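Sosa and the second arm: suturing at the Godar bench

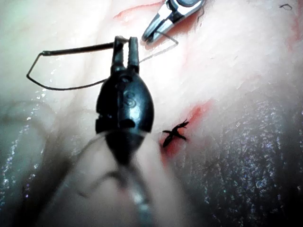

Page last changed in October, 9:40 p.m.

The two-arm suturing build at the Godar workshop has moved from foam pads to tissue. The black grasper is Sosa, the one with the raised S on the housing. It has the curved needle in its jaws, with the suture looping back toward it. The silver instrument belongs to the other arm, which we call Fument, and it is on the strand between the two. The small black knot to the right of the grasper has its tails cut.

Ingegerd Sæther started the project at home, on a kitchen table, with one arm and a box of secondhand motors. She brought it to Godar when the second arm no longer fit. It now has the long bench at the back, next to the sink, and it will stay there through the winter. Please don't move the clamps, even if they look as though they're in the way. The arms are lined up to them, and resetting takes most of an evening.

What changed this month

The jaws on Sosa are shorter. The old pair flexed when the needle was pushed through anything tougher than foam, and the needle would roll in the grip. The new pair is squared off and the roll is mostly gone. It still happens when the needle is held too near the thread end. The housing was redrawn at the same time so the drive cables come out without a sharp bend. We had been wearing through a cable every few sessions.

Fument kept its pointed metal tips. They are better at picking up a thread than anything we have made ourselves. The bracket that holds the instrument was redone twice. The first version let it turn under load. The second is heavier than we wanted, so the arm now carries a counterweight, and the shoulder motor runs cooler with it on.

The control program, Juleter, has a new slow mode. It caps the speed of both arms whenever the tips are within 20 mm of each other. Before that, the tips hit each other often enough that we kept a file by the bench for cleaning them up. Slow mode can be switched off from the pedal, but leave it on while you are learning.

The view from the small camera near the tool is good in the middle and soft at the bottom, where the neck of the grasper comes close to the lens. Highlights on a moist surface are still a problem. We turned the lamp down and moved it to the left, and that helped a little. If anyone has a pair of polarizing film offcuts to spare, leave them in the project tray.

Working on tissue

Foam is tidy and holds a stitch almost anywhere. Tissue slides, folds, and shines, and a pull that was fine on foam will drag the whole surface along with it. We get ours from the butcher and use it the same day. It goes on a tray with a raised edge, the tray goes in the bench clamp, and nothing else shares that end of the bench until it has been wiped down. There are gloves in the drawer. Needles go in the yellow tub, counted out and counted back.

This is a hobby build and a way to learn about control and grip. The arms are for bench practice only.

A throw by hand takes a few seconds. With the arms, the best we've managed is 32 seconds for one loop and pull, from a start with the needle already gripped. Most tries take longer than a minute, and plenty end with the thread slipping off the tips before the loop closes. Ingegerd has logged some 60 hours on the controls and says the hard part is still tension. There is no force feedback, so you watch the thread and the way the surface lifts, and stop when it starts to pucker.

Still to do

The left foot pedal sticks. It needs a stronger spring or a new hinge. The emergency stop works on both arms, but the cable is too short to reach the second chair, and that has to be fixed before two people run the rig together.

We also want a proper mount for the needle rack. At the moment it's held down with tape, and it shifts whenever someone bumps the tray.

Juleter settings are on the bench laptop, in the folder marked 21. Copy the folder before you change anything, and write your name in the notes file. Last month's jaw drawings are in there too, for anyone who wants to print a set and try them on foam.

The bench is open to members most evenings from 6:30. Put your name on the sheet by the door and ask Ingegerd for a first run through before you power up the arms.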